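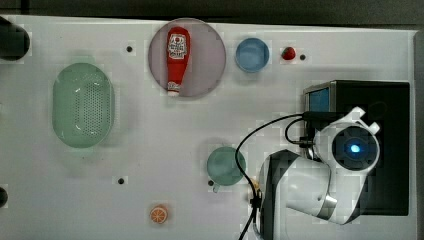

Lecture 9 notes: from "where is it" to "go get it"

Okay, last time we ended with a detector that hands you a label and a blob of pixels. Today we turn that into something an arm can use, and then we ask what the software should do when the answer is bad (it will be bad, a lot, and that's most of the job).

Quick reminder on the stack, for those who missed the lab. Perception runs as its own process and publishes a list of objects. The planner reads the list and picks a motion. The controller tracks the motion and doesn't know what a mug is. We use Lavero for the planner and Garg for logging, same as the Grundville people do, so their old assignments will run on your setup if you want extra practice.

Top-down views and what they hide

With the overhead view you get x and y almost for free. The table is flat, the camera is fixed, so one homography takes you from pixels to table coordinates and you can calibrate it before lunch. Lovely! The trouble is height. The ketchup bottle is lying on the plate, and if you map its pixels as if they were at table level you'll be off, and the error grows the farther the thing is from the spot right under the camera. In our calibration runs at Jondside this was the number one source of missed grasps. So please, put a height in your object record, even a rough one from a lookup table.

Second trouble: one thing on top of another. Your segmenter will happily return "plate" with a bottle-shaped hole in it, or two plates. I want your object list to carry a relation, something as plain as on(bottle, plate). Then if the task says "move the plate," the planner can see that the bottle goes first. You don't need anything fancy, overlapping masks plus a containment check gets you very far.

Third one, and I love this one because everybody's code falls for it: the mounting holes. They're small, dark and round, and a threshold-based detector thinks they're objects. There's one right beside the strawberry, so a sloppy merge step will glue the two together and shift your centroid. Holes don't move, so mask them once in table coordinates and forget about them.

Picking a grasp angle

For the bottle, take the long axis of the mask and close the fingers across it. For the orange slice the mask is close to a circle, the principal axis is pure noise, and your wrist angle will jump around from one cycle to the next. Check the ratio of the two eigenvalues, and if it's near one, keep whatever angle the wrist already has. The mug is the in-between case: round opening, short handle, and the handle drags the centroid toward itself. Fit a circle to the rim and use its center.

The colander is too wide to grab across the middle, so go for a wall. That means your grasp generator needs two families, across the body and over an edge, and a score to choose between them. I start with 100 candidates per object and throw out anything that collides.

Collisions, including with yourself

The cable counts! It loops across the table past the mug, and it isn't in the arm's URDF. I model it as a keep-out strip painted on the table map. Crude, works fine.

For the lab

Use the replay logs first, all 187 of them, before you touch the arm. Cap planning at 480 milliseconds and return "no plan" when you hit it. Write down which object failed and at what stage (detect, relate, grasp, plan). Bring that table to the August session, we'll start from it.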